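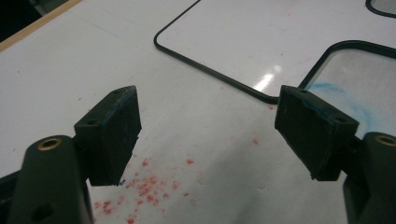 November, afternoon, continued from the morning page

Moisture meter again. I said last week I would not spend more time on it, and here we are.

The pinless meter we got through Drarden reads 16 percent on every board in the ash stack. Top, middle, bottom, sapwood side, heart side. The people who sold it to us call that consistency. I call it a stack of air-dried lumber that can't possibly be that even, next to an instrument that may be reading the same thing over and over for its own reasons. The outer boards have been facing the fan since summer. The inner ones haven't. I would expect a spread, even a small one.

So before anyone planes any of it for the Clultholm benches, I want oven-dry numbers. It's slow and it wrecks a bit of good wood, but at least I know what it is measuring.

Method, for whoever picks this up:

Five boards, two from the outside of the stack, two from the middle, one from right at the bottom on the stickers. Skip a good foot from the end of each before cutting the sample, because ends dry first and will lie to you. Section about an inch along the grain, full width. Knock the fuzz off, weigh right away, write the weight on the section in pencil. If you can't weigh right away, bag it and squeeze the air out. Then in the oven a bit above boiling until two weighings a few hours apart agree. Weight lost divided by the dry weight. Please divide by the dry weight. The last set in this notebook was divided by the wet weight and it took me most of an evening to figure out why it looked so good.

All five sections are cut and in. The cross-cut faces looked fine, no honeycomb, one small check near the pith on the bottom board that I think was there from the start.

I've also kept one short board whole as a control. It went on the big scale at 2,347 grams and is back in the stack where it came from, with chalk on the end. Do not use it for a shelf. It gets weighed every time somebody is in here with a free hand, and the weight goes on the back page with the time of day. If it isn't losing weight, the stack is as dry as this room will make it, whatever any meter has to say.

Other possible reasons for the flat readings, in the order I believe them:

Species setting. It was on the factory default when I picked it up. Ash is denser than whatever the default is. That would shift all the readings the same way, though, and wouldn't squash them together, so it's only part of an answer.

Depth. The sheet says it senses to three quarters of an inch. The boards are thicker than that. We may be reading a nice even shell over a wetter core, which would be the worst case for the benches.

What is behind the board. I measured in the stack with other boards underneath. Tried one again held up in the air and got a slightly different number, then tried again and got the first number back. I don't trust either.

The meter is just not very good. Not ruled out.

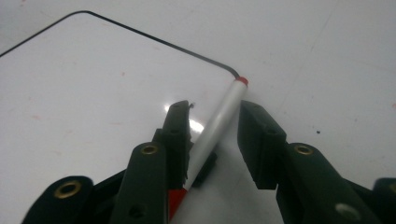 M. Lindqvist

4:40 pm. Had the Seltmont leaflet out while the sections were heating. They want to sell us a small dehumidifier kiln and the leaflet says it takes "up to 90 percent" off drying time. Off which drying time? Compared with what thickness, what species, what starting point? There is a graph with no numbers on the upright axis. It slopes down handsomely. Any wood left indoors would make a graph that slopes down handsomely.

I don't doubt that a closed box with a dehumidifier dries wood faster than our back wall does. It should. What I doubt is that it does so with ash this thick without checking it, and the leaflet's only words on that are "gentle" and "controlled." If they will let us put our own boards in a demo unit, weighed by us before and after, I'll take it seriously. Otherwise I'd spend the money on a second fan, better stickers and a proper scale.

Sticker note while I'm on it. Some of the ones in the current stack are offcuts of different thickness, and two of the upper boards have a bit of bow where the gap changes. The bow isn't the meter's fault or the room's. Rip a fresh set from one board, all at one fence setting, and line them up one above the other. Same for the bearers on the floor, which rock.

Tried the old pin meter for comparison. Battery was dead, then it had a battery and the reading wandered with how hard I pushed. Drove the pins properly into a fresh-cut end face from one of the outer boards and the reading settled a little under what the pinless gives. On a middle board it came out a little over. That is a spread of the kind I expected to find, so I'm suspicious of it for that reason. Two readings are not a test. Also the pins go deeper on one side than the other, one is bent.

If the core does come out wetter than the shell, the plan for the benches changes. Rough-cut the parts oversize, sticker those in the warm room, and leave them until the weights stop moving. The seats are wide enough that I don't want to bet on luck, and the breadboard ends need their slots either way. If the sections agree with the pinless meter I'll write that down here in ink and stop complaining about it, but it's still too wet for indoor furniture with the heating on and somebody will have to tell Clultholm.

6:15 pm. First weighing. All five have dropped, as they should, and nothing can be said from it yet. Put them back in the same order, pencil side up. The bottom-board section is giving off a sour smell and I'd like to know whether that's the wood or something that was spilled in the oven before. Oven needs cleaning regardless.

Scale drifted by a gram or so between the first section and the last. Re-zeroed and did them over. Let it warm up before you use it, and keep the door shut, the fan blows right across the pan.

Still to do: second weighing in the morning, control board, new stickers, find the species table for the pinless meter (it was in the box, the box was in the drawer under the vise). No reply to Seltmont until the sections are done.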